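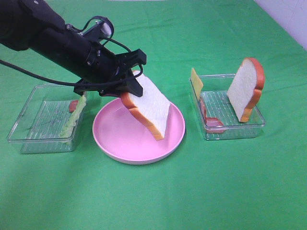

Larnum Student Rights and Safety Club - Reviews

Negi Privacy Kit for school restrooms and changing rooms
February 2019

Our club asked the school for better doors since last year, and in October we got permission to try the Negi kit in the restroom on the second floor. It is sold for schools that cannot pay for a full renovation. I used it as a student and I also helped to write down the complaints, so I will try to be fair to it.

One kit is enough for four stalls. In the box you get long strips which close the gaps beside the door, a new latch for each stall with a red and green sign on the outside, and a thick folder called "Guide for Staff." The strips are gray and they bend a little when you push them. The kit cost us 100 dollars, without the work.

The strips are the best part. Before, a person who was washing hands could look in the mirror and see directly into the stall. Now it is not possible. It sounds like a small thing, but for some of our members, especially the transgender students, it was the reason they did not drink water before noon. Two of them told me they use this restroom now. One other still goes home at lunch, and I don't think a strip will change that.

The latch I like less. It closes well and the sign is easy to read, also for a person who does not see red and green, as the words are printed there too. But staff can open it from outside with a small key, and the key is the same for all kits. I understand that in an emergency somebody must come in. Still, I wrote to the company and asked if a school can order its own key. They answered after three weeks that it is "planned."

The folder is too long and only six pages are useful. These pages say that an adult must knock, say their name, wait for an answer, and write a short report if they open the door. We copied them and gave them to the front office. The rest is mostly advertising for the other products.

We compared it with the Avov door set, which another school in our district has. Avov has a stronger latch and a door that goes almost to the floor, but you need a professional to install it and it takes the restroom out of use for days. If your school has the money, I would choose Avov. If you need something this semester, Negi is acceptable.

One strip came off in the winter break and the glue for it was not in the box - we had to buy our own.

Rating: 3 of 5. I would give one more if the key was different for every school. The written rules about knocking should be used with any door, also an old one.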